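Pallavi juró que el brazo estaría listo en febrero, y lo juró delante de todos en el taller de Sengar. Yo ya había oído lo mismo del torno, así que seguí lijando.

—Dos mil intentos en el simulador —dijo—. 2,000, Renu. Sin tocar un tornillo.

—Muy barato te habrá salido el aire.

Giró la pantalla hacia mí y fue abriendo ventanas.

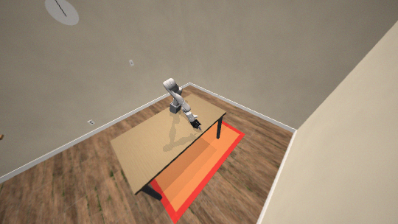
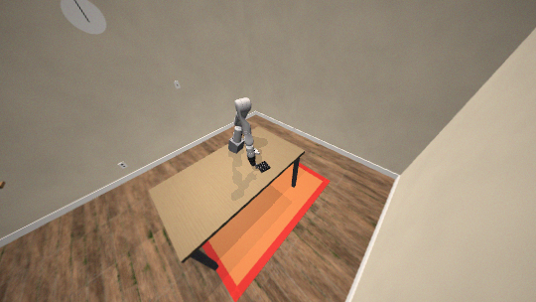
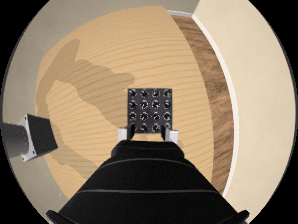
*La misma mesa en las tres; en la última, el bloque negro entre los dedos de la pinza.*

Le pregunté cuánto pesaba el bloque. Pallavi dijo que lo que ella quisiera, y lo dijo como si fuera una ventaja.

En mi banco seguía el brazo de verdad, el de las piezas de Nestar, con el codo desmontado y un cable pelado que Aarti prometía cambiar desde el otoño.

—¿Y a este quién se lo explica? —pregunté.

Pallavi cerró el portátil y me pidió la llave pequeña. Se la di y apagué la lijadora.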